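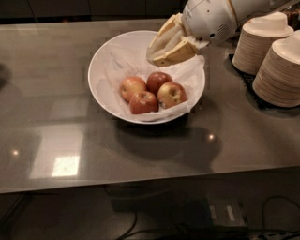

# The Lerurau Apple Rack

I started building the Lerurau because I was tired of throwing out fruit in December. We had a good tree, a cool shed and a stack of cardboard boxes, and every year the boxes got the better of us. One bad apple at the bottom, you don't see it, and by the time you smell it the whole lower layer is brown. So I made a rack with shallow drawers that you can pull out and look into, and then my neighbor Rochelle Tawhiri wanted one, and then her sister did, and now it's most of what I do at Gremum (which is me, a rented workshop, and Renato Lumbao on the days we cut lumber).

The rack is a freestanding frame with slatted drawers, made of untreated poplar. It goes together with wooden pegs and a mallet. Air comes up through the slats, the drawers slide all the way out, and each one is deep enough for a single layer of fruit and no deeper. People ask me every fall if I'd make the drawers deeper so they hold more. I won't! A second layer is how you get back to the cardboard box.

## What comes in the carton

- The frame, in flat pieces, with the side panels already glued up
- Your drawers, assembled
- A bag of hardwood pegs, with a few spares
- Two adjustable feet for uneven floors (they go at the front)
- A small tin of beeswax for the runners
- A pencil, and a card of paper labels that tuck into the drawer fronts

You need to bring a mallet. A hammer works if you hold a scrap of wood against the peg. I did it for years with the heel of a boot and I can't recommend it.

## The two sizes

The **Short Lerurau** is for a pantry or the bottom of a closet. It has four drawers and it stands a little above knee height on me, and the top is solid, so you can use it as a shelf. If you have one tree, or no tree and a habit of buying too much at the orchard stand, it's the one I'd point you to.

The **Tall Lerurau** is the same footprint, just stacked up to about chest height, and it's meant for a cellar, garage or shed. It costs $562 with everything in the list. I ask you to screw the tall one to the wall with the bracket at the back, especially if there are kids in the house, because a full drawer pulled out at the top changes the balance quite a bit. The bracket comes already fitted. The screws don't come with it, as I have no idea what your wall is made of.

The Short is $400. Both prices include the labels and wax, but shipping is worked out by zip code and it isn't cheap — this is a heavy parcel and there's no way around that. If you can pick up from the Mercado stall or from the workshop, please do, and I'll help you load it.

## Setting it up

Lay the two side panels flat on the floor, inside faces up. The runners should be facing you. Push the crosspieces into one side panel first, all of them, by hand. Don't drive any pegs yet. Then lower the second panel on top and wiggle it until everything seats (this part goes better with another person, though I've done it alone with a sofa cushion under one end). Once it all sits square, tap the pegs in from the outside.

Stand it up, wax the runners, slide the drawers in. The fronts have a thumb notch that goes toward the top. If a drawer sticks, it's nearly always a runner that needs more wax, and in a damp spell you might need to rub the high place down with fine sandpaper. Leave it a few days before you go at it with a plane. Poplar moves around when it arrives in a new house and then it mostly calms down.

I don't put any finish on the inside and I'd ask you not to either. Fruit picks up smells very easily. Marcelle Pruvost painted hers a gorgeous dark green, outside only, with milk paint, and let it air on her porch before she loaded it, and that was fine. Someone else used an oil finish on the slats and had Thanksgiving pies that tasted like a boat.

## Where to put it

Cool, dark, and a bit damp, but not freezing. A north-facing shed is good. An unheated back hall is good. A basement with a furnace in it is not so good, unless you can get it to the far end by the outside wall. Keep it away from potatoes, onions and paint cans. Apples give off ethylene as they ripen, so if you keep them in with the potatoes you'll get sprouts, and if you keep them in with onions you'll get apples that taste of onion.

Mice are the other thing. The rack isn't mouse-proof. I tried a version with mesh on the sides and it looked like a rabbit hutch and the mesh snagged everyone's sweaters. If you've got mice, get the mice sorted out first, or stand the feet in smooth-sided cans.

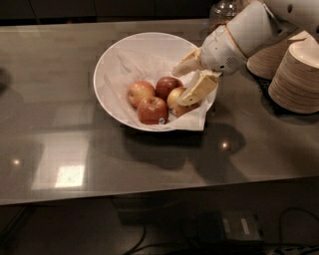 Civport, 2 Oct 2021

A few notes for this season, as the orders have started coming in and I've been answering the same questions by email.

The runners are new. Last year's had a square edge and this year's have a slight round to them, so the drawers don't catch when you push them in at an angle. If you have an older rack and want the new ones, write to me and I'll send a set for the price of postage. They fit straight into the old holes. More than 400 racks have gone out of this shop with the square runners and I don't mind how many of you ask, but give me a couple of weeks, as Renato cuts them in batches between other work.

The label cards have changed too. Mylene Malabanan redrew them with room for the variety, the picking week and a line for notes, and she made the writing lines wider for people who use a carpenter's pencil. I love them. If you pick several kinds, do write down the picking week, even if you're sure you'll remember. Early apples go soft fast and want eating first, and late ones like Winesap can sit for a good while and come out sweeter than they went in.

Gearóid Ó Dubhghaill wrote to ask if he could keep pears in his. Yes, with some care! Pick them hard, keep them in the bottom drawers where it's coldest, and check them every couple of days. A pear is ready when it gives a little near the stem, and it stays ready for what feels like an afternoon. He also asked about quinces, and my advice is to give them a drawer in another room entirely, unless you want everything you own to smell of quince (I sort of do).

Questions about how to load it:

**Do I wash the fruit first?** No. Leave the bloom on. Wash it when you're going to eat it.

**Do they need wrapping?** You can wrap each one in newspaper and some people swear by it. I don't, as I like being able to pull a drawer and see what's going on. I do keep them from touching. Leave a finger's width between them and set them stem up.

**What about bruised ones?** They don't go in. Anything with a nick, a soft spot or a missing stem goes in the kitchen to get eaten that week, or into sauce. I'm strict about this and my family thinks I'm ridiculous.

**How often should I check?** Once a week to start, and more often after the new year. Pull every drawer, and take out anything that looks doubtful. Turn it over before you decide, because the trouble often starts underneath.

**Can I use store-bought apples?** Sure. They've usually been in cold storage already, so they won't last the way fresh-picked ones do, but they'll still keep better in a cool drawer than in a warm kitchen. Skip the ones with a heavy wax on them.

## Ordering

Email is best, with your zip code and which size you'd like. I build in the order the emails come in. Racks ordered now go out by the start of December, and if yours is a present for someone and you'd like it later, just say so and I'll hold it on the shelf here. I take checks and cards. I ask for half up front and the rest when it ships.

If a part breaks, send me a picture of it and I'll make you another one. Pegs are free forever. Drawers I charge for if the dog chewed them, which has come up twice.

You can see a Tall and a Short set up at the Mercado stall through the end of the season. Pull the drawers out, lean on them, put your bag on top. The Short one there has a dent in the left side from the van, and I'll sell it for less when we pack up, so ask me if you want it.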